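Flekis blog / People / 1/24/23

Clearing the table with Bergþóra Hjaltested

Caught Bergþóra between two jobs, kettle on, coat still over the chair. She does kitchens. Sorting them, mostly, and packing them up when people move. Started in November with a cousin's flat and hasnt really stopped.

So why kitchens? "Because everyone leaves them till last," she says. "Clothes are easy. Books are easy, heavy but easy. Then you get to the pans and people sit down on the floor."

Her way in is the table. Always the table first. Wiped, nothing on it, then the big things come out of the cupboards one by one. Big round things especially. Bowls, pots, anything with a lid that won't stack. "They eat the space. You put 2 in a box and the box is full, and you've packed mostly air."

What goes inside them, then? Tea towels. Small jars. Once, for a client on the Drindora side of town, a whole collection of egg cups. She laughs about that one. Took 3 evenings.

I ask about metal. She has opinions on metal. "Scuffs are fine. People apologize for scuffs! It's a pan, it's been used." What she does mind is polish at midnight the day before the van comes. Don't polish. Wrap it, paper between the pieces, rims up so you can get hold of them at the other end.

And the pale tabletops everyone has now? Nice to work on, she says, you can see what you've missed. Shows every crumb. She keeps a folded blanket at one end for the heavy stuff and works from the other.

Cost comes up, it always does. One family had a quote of 2,099 from a removal firm with packing included, and called her in a panic. She did the kitchen with them in around 20 hours, spread over evenings, and they did the rest of the house themselfs. "They were faster than me by the end."

Anything she won't touch? Spice drawers. "That's between you and Trương," meaning her neighbor, who cooks for half the street and has views on old paprika.

Big shapes first, on a clear bit of table. 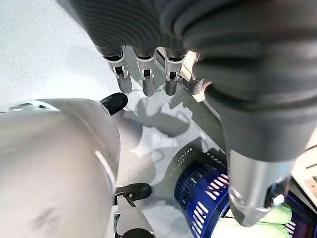
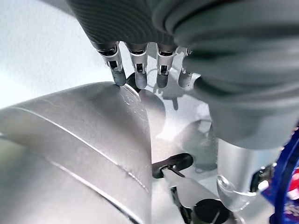 What's next

A weekend workshop, if the Vastudach hall has a free slot. Bring one cupboard's worth of stuff, leave with less. She's still looking for boxes, the shallow kind, so if you have any drop us a line. Then the kettle clicks off and she's looking for her keys.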